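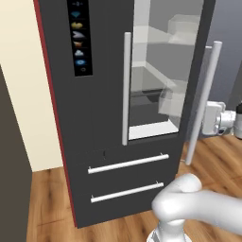 Equipment Planning Group
Minutes of the meeting held Fri 19 June, small conference room

Present: Mackenzie Beaudoin (chair), Ayman Tarawneh (minutes), kitchen operations, facilities, IT, purchasing
Apologies: finance

1. Minutes of the last meeting

Approved with one fix. The line saying the group "welcomed" the Lanex proposal should read "received." Purchasing asked that this be passed on to Lanex, who have been quoting the old wording back to us in emails.

2. Lanex proposal: kitchen assist arm, Plivden residence

Lanex propose a single fixed arm for the shared kitchen at Plivden, to fetch and put back items from the refrigerator for residents who have trouble with the doors. The group went through the simulation material and the written offer together.

Ayman said the simulation was well made and that this was his main worry about it. A door in software swings as freely as the person who set it up wants it to. The ones at Plivden have gaskets that stick, and the one nearest the window needs a real tug. He asked what pull force had been used for the doors. The offer doesn't say.

Kitchen operations pointed out that the model refrigerator is a French-door type with two freezer drawers underneath and long bar handles throughout. Plivden has older single-door units with recessed grips. Either the arm has to be shown working on what we own, or the price of new refrigerators belongs in the proposal. It is in neither the offer nor the cover letter.

Kitchen operations also asked for a test with the shelves loaded the way residents load them. Two bins and clear space around them is not how that kitchen looks on a Sunday night. Leftovers go in on top of each other, in bowls with foil over them.

Facilities asked about the base. If the arm is bolted down, the floor has to be checked and the walkway past the refrigerators gets narrower. Wheelchair clearance in that room is already tight. Lanex's layout sheet shows the arm but gives no dimensions for the open door and the arm together. Facilities will not sign off without them.

IT asked whether the arm needs a network connection to run or only for updates. Page 3 of the offer says one thing and the appendix says the other.

Mackenzie asked how many test runs had been made outside simulation. Purchasing read out the answer from Lanex: "extensive validation across a range of conditions." Mackenzie asked that the minutes record this as no answer. She would like a number, with failures listed, and she would like to know what the arm does when it fails halfway through with a door open.

ACTION: Purchasing to send Lanex the questions on door force, handle type, clearance, network and real-world trials. No further demos to be booked until written replies are in.

3. The cheaper option

Kitchen operations had been asked in March to look into powered door openers and pull straps. Kowalchuk sell a strap that loops over an existing handle, which would not suit the recessed grips, and an adhesive pull that would. A trial set comes to $244. Powered openers are $700 per refrigerator, fitted.

Ayman noted that neither of these picks anything up off a shelf. Kitchen operations replied that the requests in the residents' book are nearly all about getting the door open, and that staff already help with lifting. Mackenzie said she would want to read the book before leaning on that. It will be circulated.

AGREED: Buy the Kowalchuk trial set out of the small equipment line. Powered openers held over.

ACTION: Kitchen operations to fit the pulls and circulate the residents' book.

4. Budget line for automation

Finance had sent a note suggesting we reserve money for the arm now so it isn't lost at year end. Mackenzie was against. A reserved sum tends to get spent on whatever it was reserved for. Purchasing was in favor of a small reserve for a site trial, with the supplier carrying installation and removal. There was some back and forth on this. IT thought a trial would eat staff time that no one has costed, and pointed to the Adance floor cleaner, which is still in the storeroom with a flat battery and a service plan we pay for every month.

No reserve agreed. To come back if Lanex's replies are satisfactory.

ACTION: Purchasing to find out what it costs to leave the Adance plan early.

5. Other business

Facilities reported that the dishwasher at Plivden is leaking again. A plumber has been called.

Next meeting to be set once Lanex have replied.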